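Posting this quick before everyone's gone for New Year.

**Wanted: 20 people for hand-held gripper sessions, plus 2 session leads (paid)**

Drodley is putting together a good-practice guide for recording manipulation data – how to brief people, how long a shift should be, what gets logged, what gets thrown out. Working title is the Lodhi rules. Draft 2 is done. Now we need people to work under it and tell us where it's dumb.

**Participants.** No robotics background needed. You hold a gripper in each hand and do small tabletop jobs. Pick up, open, close, put back. 20 sessions each, 50 minutes max, breaks are in the rules and we stick to them. Over 18, OK standing, OK with your hands and forearms being recorded. Left-handers very welcome, we're short.

**Session leads.** Some lab or shop floor experience. You run the checklist, watch the cables, stop the session if something's off. You need to be comfortable telling a senior engineer no. Writing clear notes matters more than coding.
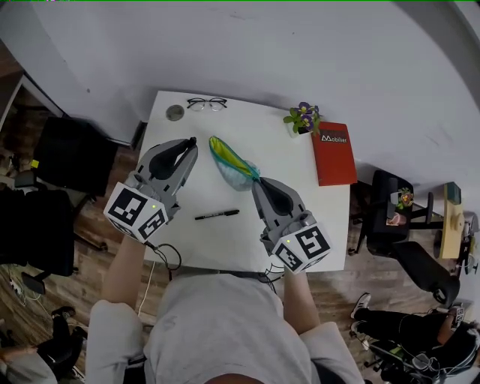
*Two-gripper tabletop work, pouch task.*

What the draft says right now, so you know what your signing up for:

- Sleeves pushed up past the wrist before you take the grippers
- Marker cubes checked before every run, never touched during
- Cables clear of your feet. If not, no start
- Anyone can call stop, no reason needed, pay not affected
- Failed tries get kept and labeled. No redoing a run to make it look nice
- Bystanders sign the consent form too, not just the person at the table
- You can pull your recordings up to the release date. After that we can't

Goal is 1,000 clean runs with full notes. Then the rules get revised and posted free for any lab to use. Participants get named in the thanks if they want, left out if they don't.

Pay is by the session, same rate for everybody, late cancellations on our side still paid. Rate sheet comes with the reply. Leads are on a contract through July.

**To apply:** short email to Mererid Powell at Drodley. Say which role, which hand you write with, and when you're free. No cover letter pls. For leads, add one page on a time you stopped a job or shoud have.

Consent and data questions go to Birutė Baranauskienė, not Mererid – she's seperate from the recording team on purpose and will talk to you before you sign anything.

Spots filled in order of reply. Posted December 27, 2025.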